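Workshop notebook, poetry pamphlet press
December, entry starts 9.20 am

Subject: second proof of the Minhas pamphlet, line turnovers and stanza breaks.

Text block as received: 52 pages, one poem per page except for the long sequence, which runs over 6. The source file was pasted together from posts written on a phone, so every line carries a hard return and a trailing space. Trailing spaces stripped first. The hard returns were left alone until each poem had been checked against the typescript, as the two disagree on where a line ends in three of the poems.

Measure set to fit the longest line in the opening poem. This was a mistake. It leaves the short poems hanging off the left margin with most of the page blank to the right. Changed to a narrower measure, with turnovers indented 3 ems. Turnovers now occur in four poems. In two of these the turned-over word is a single "and", which looks like a deliberate short line and will be read as one. Options: reduce the tracking on that line only, or ask for a recast. I don't like touching the tracking in verse. Query sent.
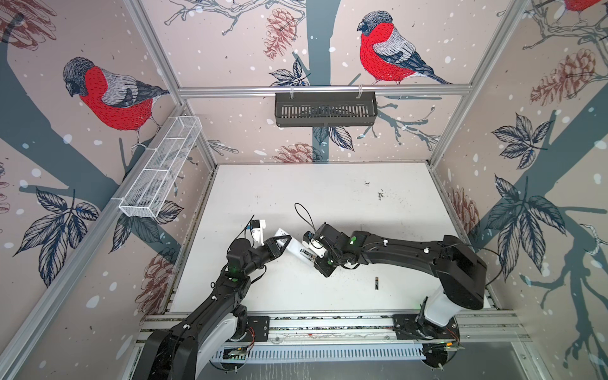 Bench with both arms, bullfinch paper on the walls.

10.45 am. Stanza breaks. The typescript uses one blank line between stanzas and two between numbered sections. The posted versions use a full stop on a line by itself to force a gap, and five of those survived into our file. All removed. One of them may have been intended: it stands between the last two couplets of the river poem, and the poem reads differently with it there (slower, and the last couplet turns into a sort of afterword). Marked in pencil and left out for now.

Page breaks inside stanzas: none in the short poems. The sequence has two. The first falls after the second line of a quatrain and can be cured by dropping the section heading one line. The second falls in the middle of a seven-line stanza, and nothing short of resetting the whole section will move it. Both pages of that section face each other, so the eye carries across without a turn. Acceptable, but note it for the author.

Capitals: the author uses lower case throughout, including for "i". The autocorrect has put some of these back into capitals without any pattern. Went through by hand. The place name Plundulia keeps its capital in the typescript and loses it on the posts. Kept the capital.
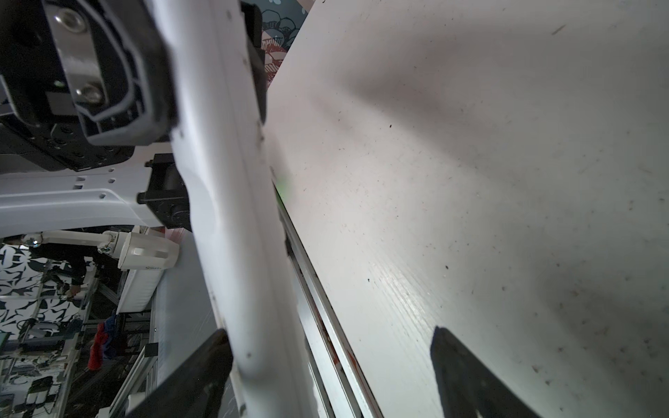 Minhas replied at noon that the full stop in the river poem was only ever there to hold the gap open, that it should go, and that the gap itself should stay at double the usual depth. On the two stray "and" lines the answer was to move the word down and let it begin the next line, which loses the turnover in both cases.

Both changes made. The river poem now runs one line deeper and still clears the folio.

1.30 pm. Compared our treatment of the sequence with the only earlier printing, in the Mindunmont quarterly. They centred everything. Centring hides the difference between a turned line and a short one, and it makes the two-word lines look like headings. They also closed up the section numbers to the first line. Ours stay on a separate line with half a line of space under them. The acknowledgement should give the quarterly's reference in full:
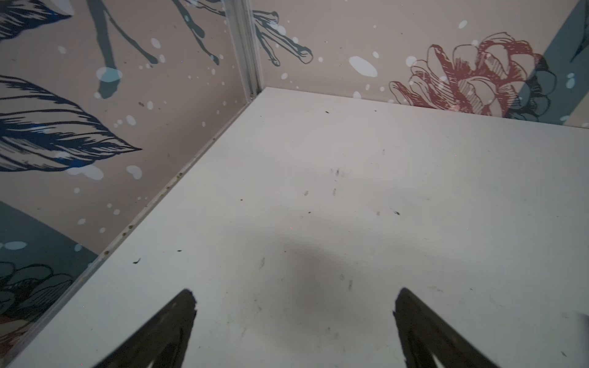 Mindunmont, no. 6, p. 52

Checked against the library copy. The contents list there gives the title without its comma. Title page and poem both have the comma, so we follow those.

Run length still open. At 340 copies the sheet count comes out even with no part-used ream. Anything above that means opening another ream of the cream stock, and the current batch is slightly yellower than the last. I would keep to 340.

Title page: author's handle or author's name? The contract says name. The readership, such as it is, knows the handle. Drafted it both ways in the same size, name above, handle below in italic. The italic at that size is weak in the "y". Try small roman.

3.50 pm. Sent the second proof to the Preden office as a single file, with the queries listed by page. 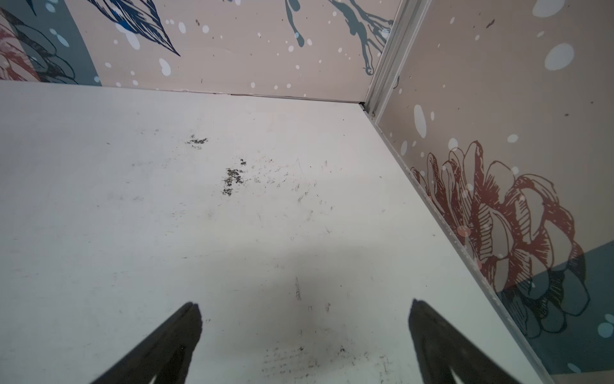
Preden came back asking whether the turnover indent could be cut by half, on the grounds that at 3 ems it competes with the stepped lines in the fourth section, where the indent belongs to the poem. A fair point. The stepped lines go in by 2, 4 and 6 ems, and a turned line at 3 sits between the first two.

Tested at 1.5 ems. Clear of the steps, still plainly a turnover. Adopted for the whole book. All pages with a turnover to be run out again and checked before the third proof.

Outstanding: handle in small roman, depth of the dedication, spelling of "grey" on two facing pages (one has "gray", probably autocorrect, ask).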